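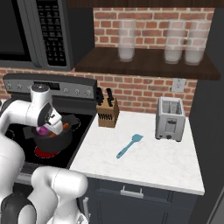 # Lecture 7: Groundwater Levels and Flow Direction

**Reading before class:** course packet, chapters on aquifers and on Darcy's law. Bring a ruler, a calculator, and the base map of the Gemano valley handed out with Lecture 6.

## 1. Terms used in this lecture

The **water table** is the surface below which the pores of the ground are filled with water at pressures greater than atmospheric. A well open to an unconfined aquifer will, if left undisturbed, normally show a water level close to the water table at that point.

A **confined aquifer** lies beneath a layer of low permeability. Water in a well open to such an aquifer rises above the top of the aquifer, sometimes to the land surface or higher. The level to which it rises marks the **potentiometric surface**. Students frequently draw the potentiometric surface as if it were a body of water in the ground. It is a surface of pressure expressed as a height, and in a confined aquifer there may be dry clay at that elevation.

**Hydraulic head** is the sum of elevation head and pressure head. For the slow flow found in most aquifers the velocity term is so small that it is left out. Head is reported in this course in feet above the datum printed on the base map.

**Hydraulic gradient** is the change in head divided by the distance over which the change occurs. It has no units.

## 2. Measuring depth to water

The field measurement is depth to water below a marked point on the well casing. It isn't head. To obtain head, subtract the depth to water from the surveyed elevation of the measuring point:

> head = elevation of measuring point − depth to water

The following procedure applies to all field exercises.

1. Confirm the well number against the site list before opening the cap.
2. Find the measuring point. It is normally a notch or painted mark on the north side of the casing.
3. Lower the electric tape until the tone sounds, raise it until the tone stops, and lower it again slowly.
4. Read the tape at the measuring point to the nearest hundredth of a foot.
5. Repeat. If the two readings differ by more than 0.02 foot, take a third and record all three.
6. Record the time, the readings, and whether any nearby well was being pumped.
7. Clean the tape and replace the cap.

A well that has recently been pumped must be allowed to recover. The course standard is 60 minutes with the pump off for the teaching wells at Leemans. Fine-grained material may require considerably longer, and the reading should then be marked "recovering" in the field book.

Corrections to the field book are made with a single line through the error, followed by initials. Pages are not removed.

## 3. The three-point problem

Three wells that do not lie on a line are enough to estimate the direction of flow, provided that all three are open to the same aquifer and that the surface between them can be treated as a plane.

**Given:** heads at three wells in the Gemano valley.

| Well | Head (feet) |
|---|---|
| Surent | 938 |
| Clustier | 932 |
| Leemans | 926 |

**Method**

1. Identify the well with the intermediate head. In this case it is Clustier.
2. Draw a line between the wells with the highest and lowest heads, Surent and Leemans.
3. Find the point on that line where the head equals the intermediate value. With these figures it falls at the midpoint.
4. Join this point to the Clustier well. The new line is a contour of equal head.
5. Draw a second line at a right angle to the contour, pointing toward lower head. In isotropic material this is the horizontal direction of flow.
6. Measure the distance along the flow line between two contours of known value and compute the gradient.

Step 5 depends on the word *isotropic*. Where the rock is fractured in one preferred direction, water may travel at a considerable angle to the line drawn. The lower part of the Gemano valley is sand and gravel, and the assumption is accepted for the exercise.

## 4. From gradient to velocity

Darcy's law gives the specific discharge, *q*, as the product of hydraulic conductivity, *K*, and gradient, *i*:

> q = K × i

The direction is toward lower head. Specific discharge has the units of velocity but represents flow through the whole cross section, grains included. The average linear velocity, *v*, is obtained by dividing by effective porosity, *n*:

> v = q ÷ n

**Worked case.** Suppose that Surent and Leemans lie along a flow line and are 3,000 feet apart on the map.

- Difference in head: 938 − 926 = 12 feet
- Gradient: 12 ÷ 3,000 = 0.004
- Hydraulic conductivity (assigned): 60 feet per day
- Specific discharge: 60 × 0.004 = 0.24 foot per day
- Effective porosity (assigned): 0.25
- Average linear velocity: 0.24 ÷ 0.25 = 0.96 foot per day
- Travel time: 3,000 ÷ 0.96 = 3,125 days, or a little over eight and a half years

A dissolved substance that does not react with the aquifer will move at this average rate, with some of it arriving earlier and some later. A substance that clings to clay or organic matter will take longer. Neither effect is included in the figure above.

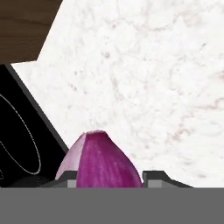 Su-chen Poon objects that the worked case gives a false sense of precision: hydraulic conductivity in valley gravels can vary by a factor of ten between wells within sight of one another, and a travel time reported to the nearest day invites the reader to believe it. She would have students compute the result for a low, a middle, and a high value of *K* and report the range.

The objection is accepted for the written assignment. Use 20, 60, and 200 feet per day, keep the gradient and porosity unchanged, and give the travel times in years to two significant figures. The single value is kept in these notes so that the arithmetic can be followed.

## 5. Older records

Several wells in the valley have handwritten drillers' logs, the oldest dated 1916. These logs are valuable, but they require care.

- **Datum.** The older elevations were taken from a local benchmark that has since been disturbed. Use only the resurveyed values on the site list.
- **Vocabulary.** "Hardpan," "cement gravel," and "blue clay" were used differently by different drillers. Do not translate them into modern units without a nearby log for comparison.
- **Water level.** The entry "water at" may mean the depth at which water was first struck or the level at which it came to rest. In a confined aquifer the two can be far apart.
- **Numbering.** Well 1649 appears twice in the register, once at Clustier and once north of Surent. The Clustier entry is correct. The other is a copying error and is to be disregarded.

Macario Ochoa has prepared a typed transcription of the logs, which is kept with the originals in the map room. Readings that he considered doubtful are enclosed in square brackets. The brackets must be retained wherever the readings are quoted.

## 6. Common errors in submitted work

- Contouring depth to water instead of head. The result follows the topography and usually shows flow in the wrong direction.
- Mixing wells from the shallow and the deep aquifer on one map. The site list gives the screened interval for each well.
- Combining measurements made in different seasons. Levels in the shallow wells are normally lowest in September, and a September reading should not be contoured with one from the spring.
- Drawing contours straight across a stream that gains water from the aquifer. Contours bend upstream where they cross a gaining stream and downstream where they cross a losing one.
- Omitting the division by effective porosity when a travel time is requested.
- Reporting units that do not agree, such as conductivity in feet per day with distance in meters.

## 7. Assignment

1. Complete the three-point construction on the base map. Show all construction lines in pencil.
2. Compute the gradient along your flow line. State the map distance used and how it was measured.
3. Compute travel time between Surent and Leemans for the three values of *K* given in Section 4, using the stated distance of 3,000 feet.
4. Select one log from the transcription and explain, in no more than one page, which meaning of "water at" the driller probably intended. Cite the evidence in the log.

Students may discuss the construction with one another, but each must submit an individual map and individual calculations. Maps are to be folded with the title block facing out and placed in the tray outside the map room before the start of Lecture 8. The field book is collected separately at the end of the laboratory session.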